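Diko (language)

Diko is a language spoken in the upper Drirkura valley. It has 734 first-language speakers, most of them over the age of fifty, and a growing number of adult learners. It is not closely related to the languages of the nearby coast, although it has borrowed many trade words from them.

Sounds and grammar

Diko has five vowels, each of which may be long or short. Stress falls on the last syllable but one. The verb comes at the end of the sentence, and the person doing the action is marked by a short ending on the verb — pronouns are normally left out in speech. There is no grammatical gender. Nouns take one of four case endings, and the plural is formed by repeating the first syllable. 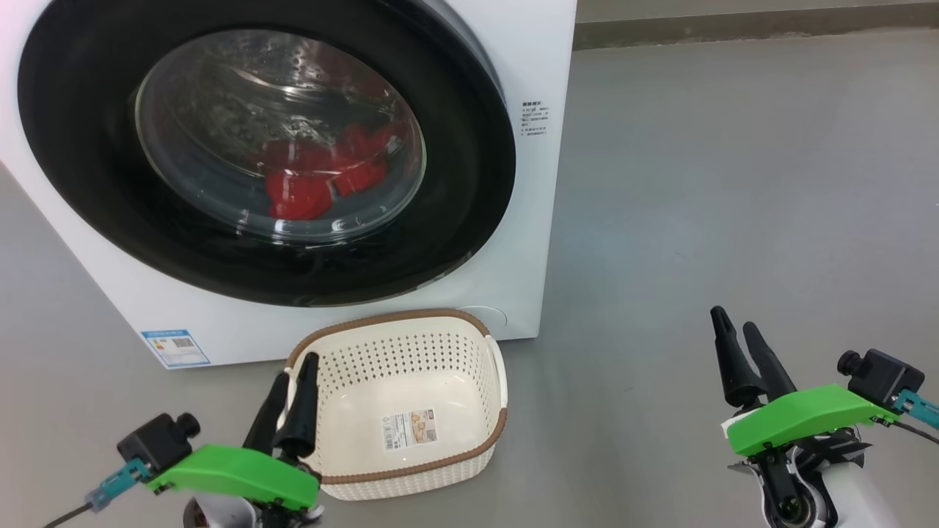 Household verbs are among the first taught to learners, as they follow the regular pattern. Verbs of motion are harder. They change their stem according to whether the speaker is going uphill, downhill or along the river.

Writing

The language had no standard spelling until Patricio Leiva drew up an alphabet of 23 letters. An earlier system, used in church records, is still seen on gravestones.

Teaching

Evening classes are held in Festcombe between October and May. The usual textbook is A First Diko Course by Junhao Meng, which has 90 short lessons and a word list. Learners from outside the valley often find the case endings easier than the long vowels.

See also: Jin dialect; Drirkura place names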